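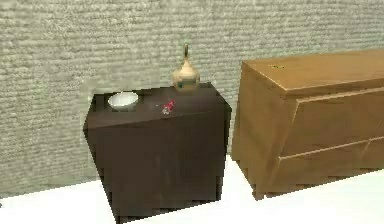 3. Planning your purchase

Read this before you sign anything — the order form is shorter than the regret.

1. Run the Pralmont simulator for 29 days on your own room layouts before choosing an arm.

2. Measure your real furniture. A cabinet and a dresser are seldom the same height, and the standard mount does not adjust. The tall mount costs £465 extra.

3. Budget for four spare finger pads per arm. You will use three in August alone.

Note: Simulated bowls are free. Enter the price of real ones under "Consumables".

Caution: Do not order the arm before the mount. It will sit in its crate looking expensive.

4. Send the finished plan to Chukwuemeka Odukoya at the Dutville office.

Contact Pralmont Support, Dutville | © Pralmont | Back to top

We use cookies. Accept / Manage

Related
Choosing a Nisside gripper
Leasing or buying: the Dimitriou worksheet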